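Clalldale 家居用品开放日参观记

2023年12月4日星期一，我去 Clalldale 看了 Tidard 的开放日。报名是在10月，页面上写着每批15人，需要自己带鞋套。我分在下午那一批，集合地点在园区北门的保安亭旁边。北门不好找，导航会把人带到货车出入口，走过去还要绕一段路。

签到以后领一张胸牌和一份折页。折页正面是楼层图，背面是 Bodard 和 Frei 两个系列的目录，前者以坐具和软垫为主，后者是桌子和小推车。目录没有标价，想问价格要去一楼柜台。

参观分两段。第一段在一楼的面料间，可以上手摸布样。布样按编号挂在墙上，我记下来的是587号，一种短绒，灰里带一点绿，手感偏厚。工作人员说绒面家具平时用软毛刷顺着一个方向刷就行，不要用湿布来回擦，否则容易留下印子。有人问猫抓怎么办，回答是绒面比粗织布好一些，但也不能保证。

面料间旁边是缝纫区，当天没有开工，只能隔着玻璃看。讲解讲了软包的接缝：缝线走在正中的，填充以后两边容易对称；缝线走在侧面的，外观干净，做起来费时间。这一段我觉得讲得偏快，折页上也没有相关内容。

第二段在2楼的居室区，按平常人家过日子的样子布置，瓷砖地面，家具和小件混着放。这里可以自由走动，停留时间比一楼长。我主要看了这几样：软包布料的缝线、棕色绒面圈椅、落地摆放的风扇，还有后面的白色桌子和推车。

圈椅是竖条纹绒面，靠背是弧形的，坐垫厚，边上圆。绒毛受光的方向不同，颜色就有深有浅，和一楼讲的是一回事。我家里的餐椅靠背太直，一直想换一把这样的，回来量了一下，过道恐怕放不下。

风扇圆形网罩，搁在一个黑色的方底座上，离地面不高。推车是白色的，腿很细，上层放笔筒和零碎小物，下层也放了东西。这种推车适合放在桌子旁边，缺点是东西一多就显得乱，最好上层只留常用的。
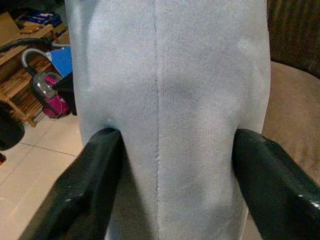
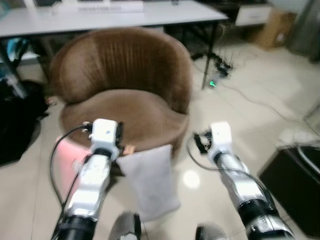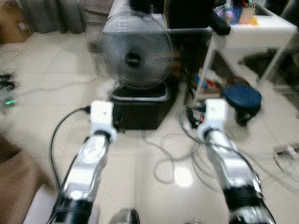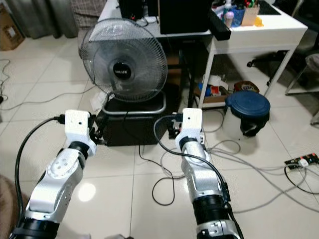
交通和其他

从地铁站出来换乘4路公交，终点站下车，再步行到北门。开车可以停在园区西侧，周一车位充足，出园时凭胸牌免停车费。

一楼有饮水机，没有餐厅，附近吃饭的地方也少，建议吃过午饭再去。居室区要穿鞋套，忘带的可以在签到处买。大件背包要存柜，柜子需要投币，退柜时硬币会退回来。

折页可以带走，布样不能带走，想要小样可以在柜台登记地址，由他们寄出。我登记了587号，写这篇的时候还没有收到。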